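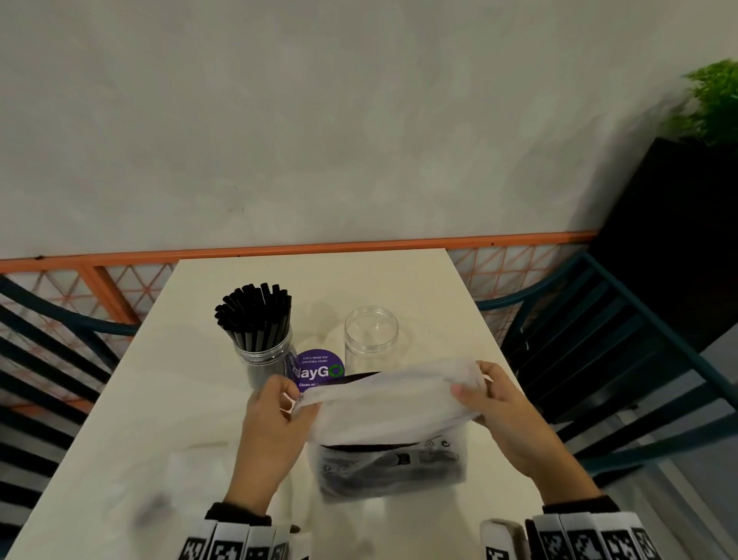

Posted by Maren Onuso
Data collection lead, Nonham project

I've been meaning to write about plastic bags for weeks now, and every time I sit down to do it I end up putting away the ones in my own kitchen instead. So let me get it down while the coffee is still warm.

Most of my working day goes into recording people doing small jobs with their hands. You put on the camera, you strap on the marker cuffs (the black-and-white squares are how the software keeps track of where your wrists are), and then you do something you have done ten thousand times in your life, only now you do it for a computer that has never done it at all. We record one short go at the task, stop, reset the table, and record another. Those recordings become the examples our learning system studies. It sounds dull when I explain it at family dinners, and some afternoons it is, but I've grown very fond of it.

This month's list from the Sotomayor group, who do the training side, was full of kitchen and pantry jobs. Jars, straws, lids, bags. I looked at "hold bag open" and thought, well, that one will be done by lunch. Oh, I was so wrong!

A cup is a cup from the moment you pick it up until the moment you put it down. A thin white bag is a different animal every second. You pull the top edge apart and the opening stretches out wide, but if your left hand drifts a little higher than your right, one side sags and the whole mouth folds shut. If there's something in the bottom, the weight pulls on your fingers and you change your grip without noticing. And the plastic lets just enough show through that the system gets a dark shape behind a pale film, which is a hard thing to make sense of if you have never owned a pantry.

We spent most of a Tuesday on it. By the end of the day we had 162 recordings, and after I'd gone through them all that evening I kept 92. My rule for throwing one out is pretty simple. If the hands leave the camera's view for more than a moment, it goes. If a cuff gets turned so the squares can't be read, it goes. If the person was plainly performing — moving slowly and stiffly, like somebody in a safety video — it goes too, and I'm stricter about that one than I used to be. I kept plenty where the grip slipped and the person fixed it. Those are some of my favorites, to tell the truth. A system that has only ever seen perfect bag-holding has no idea what to do when a corner gets away from it.

The grip itself turned into a long conversation. I hold a bag with my fingers curled over the plastic on the left and a pinch on the right, thumb on top and the other fingers tucked underneath. I had never once thought about it. Other people on the team use two pinches, or they slide their whole hand inside and spread it like a puppet. We went back and forth over whether to ask everybody to do it the same way, and in the end we let people be themselves. I only asked that each person not switch styles halfway through a recording.

I also want to say a word for clutter. When I started, I cleared the table down to nothing before every take, and I was proud of how tidy it all looked. Then a batch of ours went over to Inetti for a check, and the note that came back said the system did fine on a bare table and got lost the minute there was a jar nearby. So now the jars stay. One is packed with black straws and the other is empty, and there's a round purple sign between them about keeping our pantries clean, which I have now read so many times that I wiped down my shelves at home last weekend. We move things between sets, too, and swap what goes in the bag.

If you're thinking of collecting this sort of thing yourself, take your breaks before you need them. We change people over every 30 minutes, because tired hands start taking shortcuts, and I can spot it in the footage. Check your first 2 recordings all the way through before you make any more. I skipped that once, early on, and lost a whole morning to a cuff that was on upside down.

Next on the list is tying the bag shut. I tried it a few times last night at the kitchen counter, paying close attention to my own fingers, and promptly forgot how to tie a knot.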